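Junura Word Rail

I've been selling this one since October and it's still the thing I restock most often, so it finally gets a proper page of its own! The Word Rail is a long wooden tray with a channel down the middle and raised rails on both sides, and you set square letter tiles in it to build words. That's pretty much the whole toy. My own kids had the first one (the rails got chewed a little, they're fine) and I liked it so much I wrote to Agarwal, the small shop that makes them, and asked for 20 more.

The wood is pale and feels unfinished, so if you want to oil it, go ahead, I did mine with plain mineral oil. The tiles are chunky, come in red and blue, and have white lowercase letters on top. I really wanted lowercase, it's what kids see in books, and the capital sets I tried from Plesport just sat in the closet.

They slide along nicely and you can push them right up against each other so the word reads as one piece. A few people have asked if the tiles from the older Sindotero set will fit, and sorry, no, those are a hair too wide and they ride up on the rails.

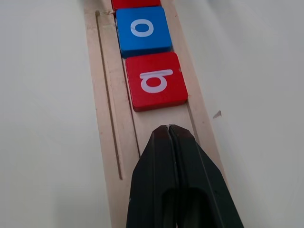
Extra tiles come in bags of 10, and I can usually swap letters if you email me before I pack the order (mornings are best). Everybody wants more e's. Wipe the tiles with a damp cloth and please don't soak the tray, mine warped a bit that way and I had to leave it under some cookbooks for a week.

Tray with starter tiles is $78, and shipping is free inside the state.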